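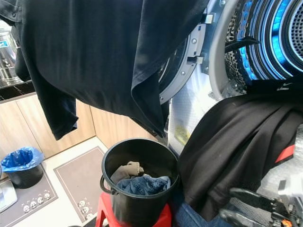 Laundry work at the front-loader, black clothes and a bucket of denim

Hi, I'm Luminița, and I run the planning side of Lullivton. We help small laundries, guest houses and care homes work out if a robot belongs in their budget, and what else they'd have to buy along with it (there's always something else!).

I started this with Henok Tamiru after we both spent years ordering machines for other people. We were two people with one spreadsheet back then. Now we're a team of 9, and the spreadsheet has grown into a planning tool we call Timlow, which Mirjam Koller looks after and won't let me reformat.

So what do you get from us? Mostly a lot of questions. How wide is your doorway? Who's going to load the washer on a busy morning in August? Do you need a new machine, or could the old one stay put for a few more years? We go through all that before we talk prices, and then Serpil Kaplan builds you a three-year budget with service, spare parts and training in it. A first planning visit costs $1,520, travel included, and you keep the whole report even if you decide to buy nothing.

We don't sell robots and we don't take commission from anyone who does. If that sounds good to you, write to Yasaman Ghaffari at the front desk and tell her what you wash, and how much of it!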